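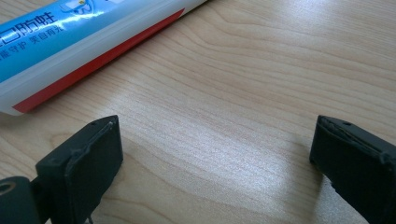

Mon 14 April

I have been following Penry Town for long enough to know that hope arrives in January, usually in the form of a loan signing with a hamstring. This year it came as a run of form. We went unbeaten through the worst of the winter, on pitches that looked as if cattle had been moved across them, and by the time the clocks changed people at work who had never asked me about football were asking me about football.

So naturally on Saturday we went to Handell Rovers and lost 3-2, having been 2-0 up.

I'd like to describe the goals properly but I missed the first one. I was in the queue for a tea. The hatch at the away end at Handell has one urn and one person working it, and the kick-off seems to come as a surprise to both of them every other week. There was a roar, everybody in the queue turned round, and a man with a tray of chips asked me who'd scored as if I might have a monitor. I said us. He said he could tell that much.

The second I did see. A corner, half cleared, half cleared again, then hit back in through a crowd of legs by our left back, who has not scored since he signed and who celebrated by running in a direction no team-mate had planned for. He ended up on his own by the corner flag with his arms out. It took them a while to get over there.

That was on the half hour, and for the next fifteen minutes we were as good as I have seen us. We passed it along the ground. We had their captain shouting at his own goalkeeper. The away end got through all of its songs and went back to the start, including the one about Guvness, which doesn't scan and never has, and which refers to a cup tie most of the people singing it weren't born for.

The attendance was given out as 1127, which got a cheer from our end for no reason I could work out. I think it was just nice to be included.

Then half-time, and whatever was said in the home dressing room was plainly better than whatever was said in ours.

I've read the match report on the club site, which calls the second half "a half of two halves". I have read it several times and am no closer. What I saw was a team come out, drop ten yards deeper than before, and wait for something bad to happen. When you wait like that, somebody generally obliges. Their first was a free kick that took a nick off the wall and went in very slowly, with our keeper already lying down on the other side. Their second was a penalty, and I've got nothing to say about the penalty. I was behind the goal at the far end with a floodlight in my eyes, and I'm as sure as I've ever been about anything that it wasn't one.

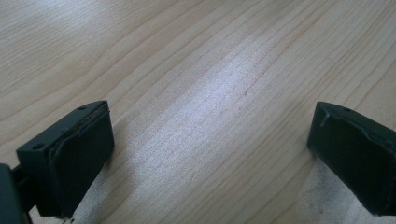
The winner came in stoppage time, as it was always going to. A long throw, a flick, a header from a centre half built like a bus shelter. I didn't watch the celebrations. I read the back of my ticket, which told me that the management reserved the right to refuse admission, and I thought it was a pity they hadn't used it.

What bothers me is the substitutions. We made two, both with the score at 2-1, and both times we took off someone who could run and put on someone who could point. I understand the thinking. You've got a lead, you want experience, you want calm heads. But we already had plenty of calm heads. Our midfield by that stage was so calm that Handell were walking through it. The young lad on the right had been frightening their full back all afternoon, and the minute he went off that full back turned into a winger. He made the second and he took the throw for the third. I'm told he's a plasterer during the week. I expect he was in good spirits this morning.

I said some of this on the supporters' forum on Saturday night and was told I didn't understand game management. Fair enough. I'd only add that the game was not, in the end, managed.

The journey home was long. The coach stopped at the services on the bypass and we all stood about in the shop looking at sandwiches none of us wanted. Somebody had the results on their phone and read them aloud, which is how we found out that Zuvimov Athletic had drawn at home to the bottom side and that we were, after all that, still in the last play-off place. There was a short silence while people tried to decide whether to be pleased. A few of us were. One bloke bought a scratchcard on the strength of it.

(For anyone new: Zuvimov Athletic are not from anywhere called Zuvimov. It was a pump factory, and the works team kept the name after the pumps stopped. Their ground still has the factory clock, which is wrong, and which they play to.)

We have them next, at our place, and the sums are simple enough that even the forum has agreed on them. Win and we're in the play-offs. Draw and we need Handell to do us a favour, and having spent Saturday calling them everything under the sun I don't feel we're in a position to ask. Lose and I get my May weekends back and can finally look at the guttering.

I'd start the young lad and leave him on. I'd play the left back again, if only to see where he runs. And I'd have somebody stand on the touchline at half-time with a large sign telling them to stay ten yards further up, since that seems to be the bit that gets lost on the way out of the tunnel.

Tickets are on sale from the club shop, which is open when the light's on. I've got mine. I've also moved my seat almost to the halfway line, so that next time there's a penalty I can be sure about it from closer up.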